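March 5, 2026

Short one, eyes are shot. Ten hours at Urkau and I still have laundry in the machine.

So the arm is staying. Yvette told us at the morning huddle, standing on the step by the time clock like she does for bad news, except she was smiling so none of us knew what face to make. The trial was meant to end in November. Then it was going to end after the holidays. Now it's "part of the line." Second one coming for bench 4 if the numbers hold. Asked her which numbers. She said throughput and wrist complaints. Well, mine are down, I'll give it that. No brace since I moved off sorting. I used to ice my hand in the car.

But then it's the other stuff. Sorting was four of us around one table, talking the whole shift. Knew everybodys kids, everybody's landlord. Now it's me and a screen, and Marta on the far side with her headphones in. We wave. She's on the checking station, I'm what they call a cell tender, 30 cents more an hour. Thirty cents! Told my sister and she laughed so hard she had to put the phone down.

Spent most of today on the practice table. Simanjuntak wants the pushing sorted out before they let it near real parts, so it's blocks on the wood board, over and over. I set them out, step back, press go, write down what it did. Reset. Write it down again. Run sheet is up to 2296 and 378 of those are in my handwriting, which gets worse as you go down the page.
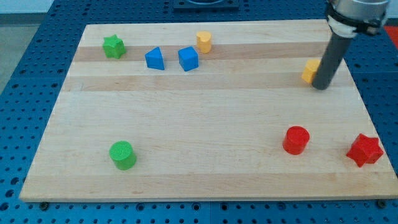

Ate lunch at my station because the break room was full of the Undarance people and their laptops. Nice enough. One of them asked how I used to decide what goes where, by hand I mean, and I couldn't tell him. You just pick it up and you know. He typed that in. Would like to see what he does with it.

Afternoon went slow. Two stops after 2, both mine to clear, and I did them without calling anyone - first time. Felt good, I won't lie. Then wondered if that's what they want, me not needing to call anyone. Marta thinks they'll have one tender on two cells by summer. She's usually right about this kind of thing, she called the Josex layoffs when she was there, weeks ahead. I said they'd need somebody for the second bench anyway. She just shrugged and put the headphones back on.

Yvette offered me the training, 20 hours, paid, but evenings. Have to answer by next week. Who picks up Danny? Mom can't do late anymore with her eyes. Could ask to split it up maybe. Didnt ask today, should of.

If I do it I'm the one teaching the next person. If I don't I guess I'm the next person.

Washer just stopped. Need to buy pens, and call the dentist - third day I've written that here.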